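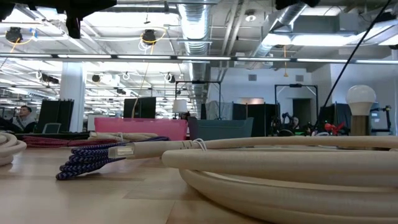
*The cable table, with the workcells behind it.*

# Fixing snag stops when your arm handles soft cable

If your robot picks up cable for a living, sooner or later you'll meet the snag stop. The arm grabs a connector, lifts, starts its move to the next station, and halfway there it locks up with a joint force error. You clear it, run again, it goes fine four times, then it locks up again. We spent most of October on this at our Trornholm shop, and I wrote down the steps that got us out of it so I don't have to work them out a second time.

Our setup is a Gruvness arm with a Bosman two-finger gripper. The menus will be different on yours but the order of checks should carry over.

## First, make it safe to look at

When the arm stops on a snag, the cable is usually under tension. I cannot say this loudly enough – don't hit "release brakes" or "clear and resume" with your face near the thing! A stretched cable with a hard plug on the end comes back fast. I learned this when a plug popped out of the fingers and smacked the guard right in front of me. It left a mark on the guard, and I'm very glad it was the guard.

1. Press the emergency stop, even though the arm has already stopped.
2. Look at the cable from outside the cell and find where it's caught.
3. Support the arm the way your manual tells you to before anything with brakes gets released.
4. Use your cell's approved recovery mode to bring the arm back toward the snag at its slowest speed. Stay outside the guard and stop when you see slack.
5. Lock out the power following your own shop's procedure, then go in and free the cable by hand.

If the recovery mode can't move the arm back toward the snag, get whoever is in charge of cell safety before you try anything creative. And please don't cut the cable while it's tight.

## Read the log before you touch a setting

My first move was to raise the force limit. Bad idea, and I'm a little embarrassed it was my first move. The stops went away for an afternoon and then we tore a plug clean off its cable. The limit had been doing its job the whole time.

So put the limit back where it was and pull the fault log. Ours had 33 stops in it. For each one, write down:

- which joint reported the error
- where the arm was in the path
- which cable was being handled
- how far the gripper had traveled since the pick

I used a plain spreadsheet. Once I sorted it by path position, 18 of the stops landed in the same short stretch, right after the arm turns toward the test station. That's where the slack runs out if the coil doesn't feed. The rest were scattered, and I'll get to those.

## Check how the cable sits

This is the boring part and it fixed the biggest share of our trouble. A coil can look perfectly tidy and still feed terribly. If the working end comes out from underneath the other loops, every pull tightens the stack and the whole thing starts to drag across the table.

Try it by hand, with the cell locked out. Hold the plug, walk it slowly along the same path the robot takes, and pay attention to what your fingers feel. You want a light, even pull. If it goes easy, easy, tug, easy, you have a crossed loop somewhere.

What to do with each kind:

- **Thick cable in a big coil.** Make sure the working end comes off the top. Pull enough slack for the full move and lay it out on the table before the cycle starts.
- **Braided cable.** The braid likes to grab on itself. Don't heap it. Lay it in long, lazy S shapes with no strand crossing another.
- **Anything with a tie or tag on it.** Check whether the tag can hook on a loop as it goes by. Two of our scattered stops were a tag catching, nothing fancier than that. Slide it back toward the coil, or take it off if you can live without it.

Keep different cables well apart too. Ours used to share one patch of table, and the strand being lifted would drag its neighbor along for the ride.

## Slow down the first part of the lift

The original program picked the plug and went straight into the long move. I split that in three: a short lift, a pause, then the long move. During the pause the program reads the force at the wrist. If the number is higher than the cable's own weight should give, the gripper lowers the plug back to the table, opens, and asks for help on the screen.

You need a baseline for each cable type. Lift it by hand-guided mode with plenty of slack and write down the reading, then do it again a few more times, because soft cable never hangs the same way twice. Set your warning above the highest reading and well under the stop limit. Please don't copy somebody else's number, mine included – a longer arm or a heavier gripper changes everything.

## The ones that weren't the cable

After all that we still had a few stops left over, and they made no sense. No tension, no snag, arm in open air. Those came from the robot's own harness. The hose and wires running along the arm had been strapped too tight at the elbow, so on a far reach the arm was fighting its own tether. Jog each joint slowly through its working range and watch the harness from outside the guard. If it goes straight and stiff anywhere, add slack at the nearest strap and check again.

## Run it long enough

I used to call a fix good after ten clean cycles. With an intermittent fault that tells you next to nothing. We let the cell run to 3000 cycles, with someone nearby, and had 2 early warnings from the new pause check and no hard stops. Both warnings were braided cable that I had laid down in a hurry.

We're copying the same pause step over to the Grolusby cell next. That one has a shorter reach and a lower table, so I'll have to take all the baseline readings over again, and I want to look at its elbow strap before I do anything else.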